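**Cuaderno de pavimentos, noviembre, viernes por la mañana**

Revisión de juntas en la plaza, encargo de Sostberg. He empezado por la estrella, porque allí la banda oscura se encuentra con la losa clara y el corte es más difícil. 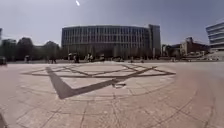 *Plaza con la estrella de seis puntas; al fondo, el edificio curvo.*

Para el mortero anoto la mezcla de Plivton: 200 g de agua por cada 2 kg de polvo. Con 165 g me quedó demasiado seco en el taller. Falta preguntar a Ruron por el color.

Después, las juntas largas entre los dos edificios, hacia los árboles. Las losas tienen polvo y algunas manchas. 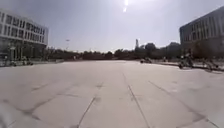
¿Se limpia antes de rellenar la junta?

Primero se cepilla y se aspira, después se rellena.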